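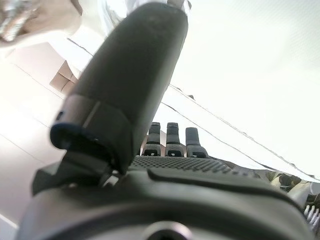
Stado Wrist View Kit

Clavar research equipment > Hands and grippers > Sensing

Stado is a wrist camera and software kit for four-digit robotic hands. It was built for a research method that learns grasp timing from a single close view of the hand, with no second camera over the table. The kit is sold to university groups and company labs that want to repeat the published work or run the same method on their own tasks.

The method

Most grasp learning set-ups watch the object. Ours watches the hand. The camera sits low on the wrist and looks up past the palm, so the thumb and the three fingers are always in view and always in nearly the same place. The network is given that view together with the joint positions, and is trained to predict the moment at which the thumb should begin to close.

Valtteri Kokkonen, who leads the work, started from a simple complaint. Overhead cameras lose sight of the fingertips at exactly the point where they matter, when the hand comes down over the object. A view from the wrist keeps the fingertips, but the thumb covers a good part of the background. The method accepts that loss. During training the region behind the thumb is masked out and the network learns to do without it.

Bright rooms were the second problem. With the exposure set for the dark parts of the hand, white walls and worktops wash out almost completely. Early models read this as a change of task and closed too soon. The current release keeps the exposure fixed on the hand and treats the bright areas as empty, and the early closing has largely gone.
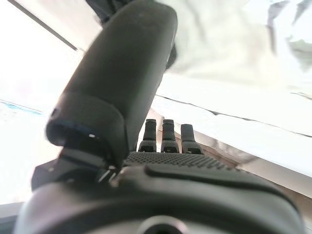
Wrist view of the thumb, fingers and textured palm against a bright background.

Results

The reference model, called Rana, was trained on 1745 recorded grasps. It was then tested on 551 grasps of objects that were not in the training set. Compared with the same network using an overhead camera, Rana closed the thumb late less often and dropped fewer small objects. The gain was largest on items shorter than the fingers. On tall items such as bottles there was no clear difference between the two.

Two limits should be kept in mind. The method does not judge weight, so a full container and an empty one are gripped in the same way. It also depends on the camera staying where it was fitted. A shift of 2 mm at the mount was enough to make the timing worse, and the check described below should be run after any knock to the wrist.

The full test log comes with the kit, including the failed grasps. Elias Akl, who ran the tests, has added a short note to each failure giving his view of the cause. Some of these are marked as unexplained.

What is supplied

Wrist camera with fixed-focus lens
Mounting plate and screws
Cable, 7 m
Stellar recording software, one lab licence
Rana model weights and training code
Recorded grasps and test log
Printed alignment card

The robotic hand and arm are not included.

Fitting and checking

Fit the plate to the wrist with the hand powered down and the thumb fully open. Tighten the screws by hand first, then with the key supplied. Start Stellar and choose Align. The outline on the screen should match the thumb joint and all three fingertips - if one fingertip sits outside its outline, loosen the plate and turn it slightly. Save the position before recording.

The check takes a few minutes and can be repeated at any time without losing recorded data. Stellar stores the saved position with every session, so older recordings can still be used after the camera has been moved and aligned again.

Versions

Kits shipped from December 2021 include the fixed exposure setting. Owners of the June release can add it through a software update at no charge. Models trained before the update should be trained again - mixing recordings from the two versions gave poor results in our own tests.

Ordering

Stado is made to order. Please tell us the make of hand and the wrist diameter when you ask for a quote, as the mounting plate is cut to suit. Replacement cables and alignment cards can be bought separately.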